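The Shape Box

My grandmother left me a house in Brultusbridge, two cats who wanted nothing to do with me, and a shape sorter. The lawyer read all this out in the same voice he used for the gas meter. I had driven four hours to hear it and I was hungry, so I nodded and signed where he pointed.

I knew the sorter right away, of course. Anybody who was ever small in that house would have known it. It lived on the bottom shelf of the Branell cabinet, next to the good napkins, and you were allowed to have it if you'd eaten your beans. I never once ate my beans. My cousins did, all of them, and I'd sit there under the table and listen to the pieces going in — clunk, clunk — and hate every one of those kids with my whole heart.

So at the age of thirty-something I carried it to the kitchen, made myself a coffee, and played with it for an entire afternoon. No beans! I recommend it to anybody who is sad.

There was a note taped inside the cabinet door, in her big slanting letters, dated 2/14/23. It said: "The purple one goes first. Then you may do as you like." That was the whole note. She used to write shopping lists the same way, as if a general was going to read them.

Well, I didn't do the purple one first. I did the star first, because I'm me. And that night the cats both came and sat on my feet, and the hall clock (a Fuchs, ugly as a boot, dead since I was in school) struck two. I lay there with my eyes wide open and thought, okay. Okay, Grandma. I hear you.

I went down in my socks and took everything out and started over.

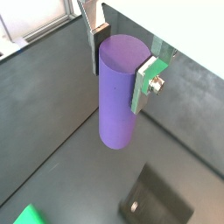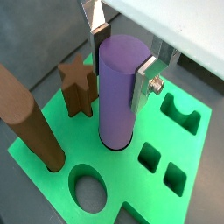
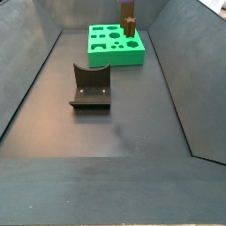
What the clock did next

It went on ticking, for one thing. I stood in the hall with my ear against the case like a safecracker, and it was ticking away, nice and even, and I'm telling you that clock had no weights in it. My uncle sold them one June to pay for a boat.

Then I smelled toast. I lived alone, remember, unless you count the cats, and they'd never shown any interest in cooking. I walked to the kitchen and the light was on and there was a plate on the counter with two slices, buttered right out to the corners, the way she did it. The green block sat on the table with the purple cylinder standing in its round hole. Everything else was where I'd left it, and the coffee in my cup had gone cold and grown a skin.

I ate the toast. What would you have done? It was very good toast.

After that we sort of settled into it, the house and me. Purple first, every evening, and then I could do as I liked. If I started with the star, just to see, the clock would hit me with eighteen strikes in a row, which is a lot of strikes at bedtime. If I did it properly there'd be something on the counter by morning. Mostly toast. Once a slice of plum cake. Once, and I took this personally, a small dish of beans.

I did try to tell my sister over the phone. She was quiet for a bit, and then she asked if I'd been sleeping, and then she asked what kind of cake.

She came down from Lerolia on the early train with one bag and her good shoes on. I had the block waiting on the table when she walked in. She looked at it, and she looked at me, and she pulled out the chair our grandfather used to sit in and rolled up her sleeves.

"Purple first," I said.

"I know," she said. "I always ate my beans."

Out in the hall, the clock cleared its throat.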